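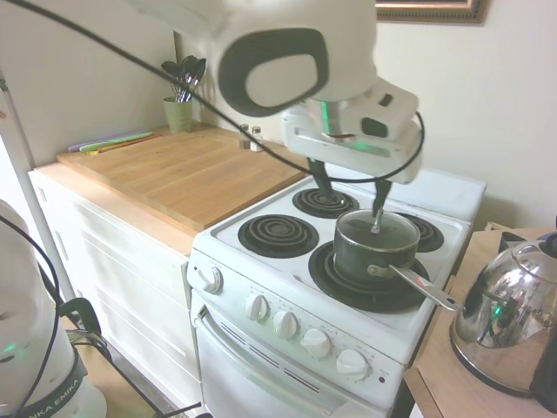 The little white kitchen at Evberg

We love a plain kitchen at Leto, and the one at Evberg has been on our list for ages. It's small, it's bright, and it has one of those old-school electric stoves with the black spiral coils that so many of us learnt to cook on. No touch panel, no glass top to fret over, just big round knobs you can grab with floury fingers!

The dark green saucepan on the front-right ring got us all talking. Such a good deep colour, and it looks even better with that silver rim against all the white. There's a small red patch near the end of the long steel handle too, which is exactly the sort of detail I like in a pan.

Coil rings take some getting used to if you've only had gas. They're slow to start and slow to stop, so you learn to turn the porridge off early and let it finish by itself. I wouldn't swap mine. A heavy pan sits flat, the drip pans lift out when the rings are cold, and if a coil ever goes you can usually buy another and plug it in (check the model number first, I have been caught out).

The worktop is the other star. It's a light wooden butcher block running right up to the stove, so you can chop your onions and have them in the pan without taking a step. White cupboards underneath, and then all that warm grain on top. I do mine at home with food-safe oil, a thin coat rubbed in with an old T-shirt, left overnight and wiped in the morning. One 500 ml bottle keeps me going for ages.

Further along you get to the bits that make it a room and stop it being only a place to boil things. Look past the glass lid to the wall, where there's a large painting in a very fancy gold frame, with a patterned purple-and-pink rug in it and a pair of dark shoes. A rug, in a painting, over the cooker! I think it's marvellous. Salt and pepper live on the counter in two small glass shakers with metal caps, and at the back on the right is a blue enamel kettle with a black handle, easily the brightest blue in the place.
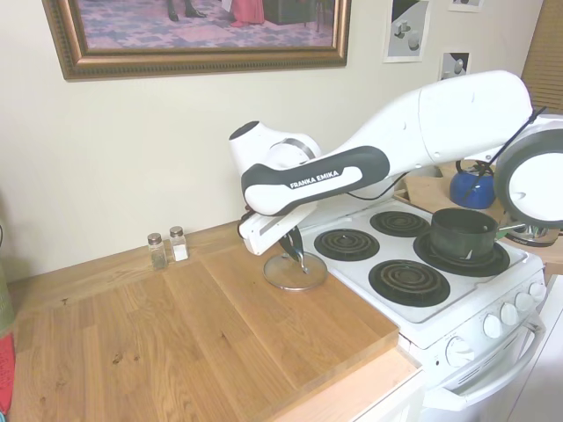
One reader has already written in to say that a proper painting in a kitchen is asking for trouble, and that hers went tacky within a year of frying. She now hangs only things under glass, well to the side of the stove, and wipes them down every Sunday with a barely damp cloth. She also wanted it known that she is firmly in favour of glass lids, having given up metal ones after a pan of rice boiled dry while she was guessing.

I'm with her on the lids. You can see the simmer without letting all the steam out, and a round knob on top is much easier to pick up with an oven glove than a flat strap handle. If yours has gone cloudy, try a spoonful of bicarb and a soft brush around the inside of the metal rim, where the starch likes to hide.

Our next gallery goes to Laltberg, for a galley kitchen with blue shelves and a very deep sink, and after that we're hoping to get round the Magesa flats before the summer. If you've got a coil stove, a wooden worktop or an unlikely picture over the hob, do send it in! Two photos per kitchen is plenty, and a line or two about what you cook there is always welcome.

Posted January 25, 2022
Filed under: small kitchens, stoves, enamel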